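Project diary, manipulation group
September 3, 2018

The grasp-selection comparison under the Cliden protocol was completed this morning. Of 1185 simulated trials, 73 were excluded after review by Dorin Zamfir, all for faults in the collision log. Exclusions were recorded before the success rates were opened, as the August plan requires.

The Seker planner remains ahead of the Győri baseline in cluttered layouts, although the margin narrows when the clutter is not relevant to the task. Mr. Cozma has asked that this result be reported separately - the group agreed.

Randomization of household layouts will continue under the present rules for a further 25 configurations. Colour is drawn independently of object class, so that a room may receive teal walls and an orange table without affecting the placement of targets. In the current layout the potato lies on the marble counter near a tall white bottle, with the arm's base standing on the same surface, and it is this kind of close arrangement that the revised clearance term is meant to address. Six seeds per configuration are considered sufficient. The Vumero report is to be amended accordingly.
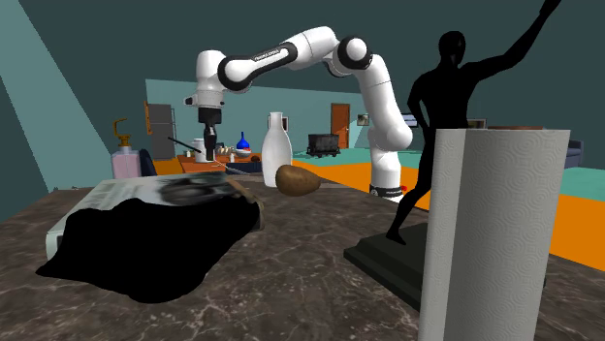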